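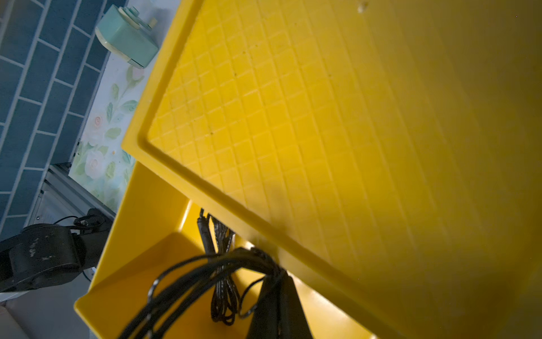 Reading time: 2 minutes

Storing thin cables: figure of eight or plain coil?

ibarra_bench
I keep test leads, chargers and earphones in shallow trays, and the thin ones fail first. The break is nearly always at the strain relief. Up to May I wound everything round my hand. Each turn made that way puts one full twist into the cable, and a pull from the end leaves the twist in. Has anyone compared this with over-under on light cable?

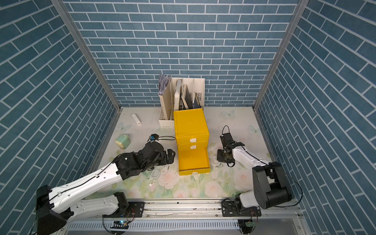 Joonas Manninen: Over-under is for stage cable. On a lead thinner than a pencil the copper weighs too little to hold the alternate loops, and they flip. I use a figure of eight and a paper band.

ibarra_bench
Disagree on the flipping. It depends on the jacket. Soft silicone holds the loop, stiff PVC does not.

fondlow
Both of you are guessing. I ran 15 cheap charging leads through 900 wind and unwind cycles, half-turn bends at the plug blocked. 6 went open circuit, all of them hand-wound tight.
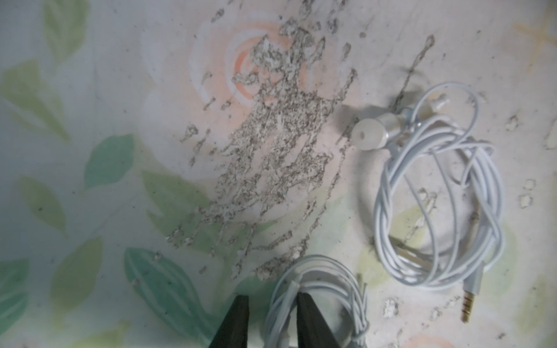 Magdy Benjelloun: Bend radius matters more than the pattern. A tight wrap round two fingers works the same few millimetres of conductor every time, and the strands harden there. A loose oval such as the right-hand earphone lead in the photo is easier on the copper, although with turns overlapping like that it will tangle. I would accept the tangle.

Joonas Manninen: I would not. People pull a tangle straight from the plug, and that is the load that breaks the joint.

fondlow
Agreed with Joonas on that part. Danent sleeving over the first few centimetres helps, but it stiffens the end and moves the bend further along.
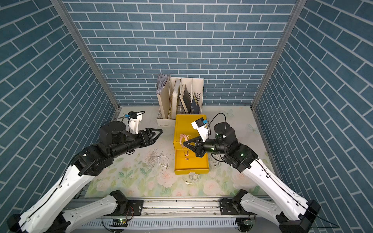 Method as it stands

Start at the plug end. Leave a short straight tail – one hand's width is enough – before the first turn. Wind without tension and band it across the middle, never at the plug.

Magdy Benjelloun: Fine for leads under a metre. I still don't accept 900 cycles as daily use. Most people would not reach 400.

fondlow
Twice a day, you would be there within the year.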